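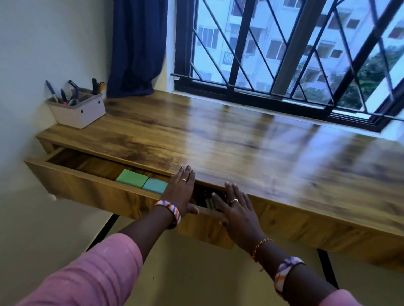 7. Recording a desk task

The Penrose headset records what your hands do so that a Dollero arm can be trained on the same job. Read section 2 first if you have not yet fitted the strap.

Before you start

1. Choose a desk or table you can reach all over while standing or sitting in one place.
2. Close any drawers and put away anything with your name or address on it.
3. Switch on the headset and wait for the steady green light.
4. Place both hands on the desk and hold still until you hear the tone.

Note: Rings, bangles and bracelets can stay on. Gloves cannot be used with this version.

Recording

5. Pick up one item at a time. For cables and cord, lift the whole tangle clear of the desk before you begin to work on it.

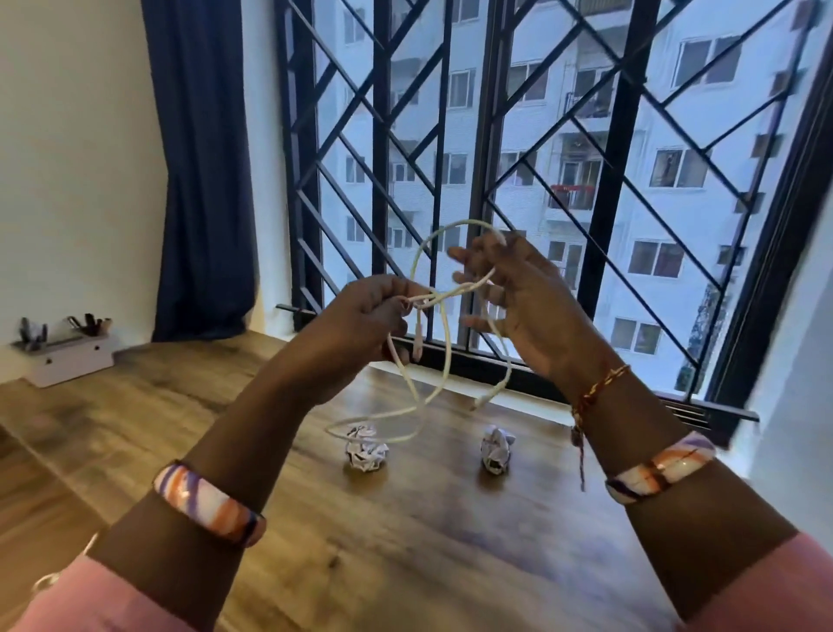 6. Keep your hands in front of you and at chest height or lower. Turn your head with the work — the headset only records what you are facing.
7. If you drop something, carry on. Pick it up in your own time and do not restart.
8. When the job is finished, put both hands back on the desk to end the clip.

A clip should last no more than 10 minutes. A full battery gives roughly 40 minutes of recording.

Caution: Do not record cables that are plugged in at either end. Keep scissors and other sharp items out of reach unless the task card asks for them.

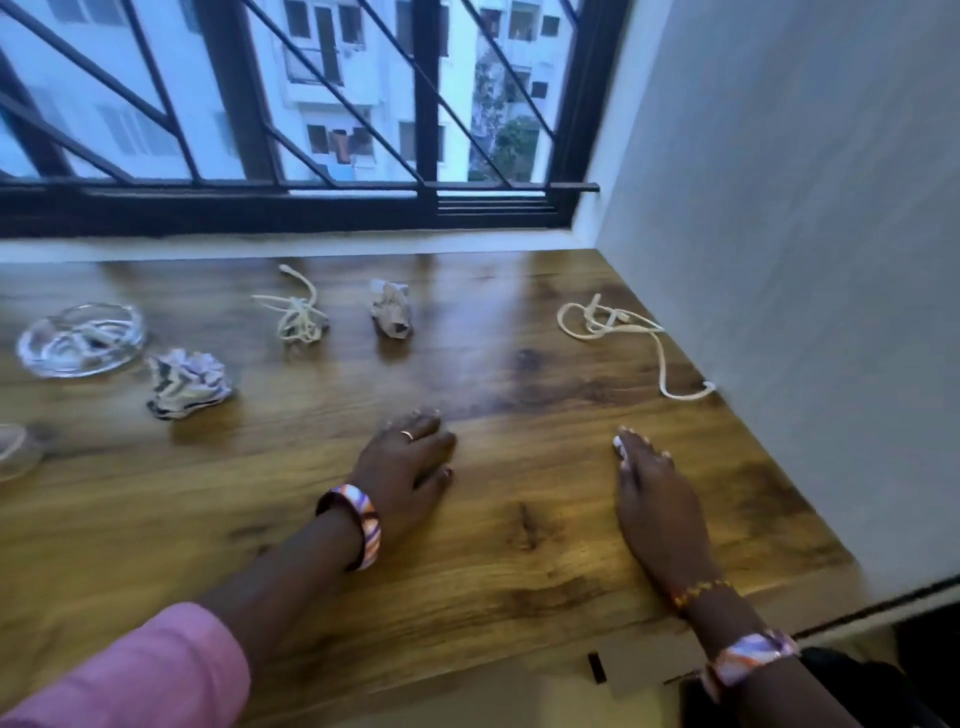 Sending your clips

9. Connect the headset to the Vandia base and leave it until the light turns white.
10. Check the clip list on the base. A clip marked R was rejected and needs recording again, usually for poor light or hands out of view.

Note: Clips are wiped from the headset once Griltbridge has received them. Keep your task card until then.

Section revised 3/10/21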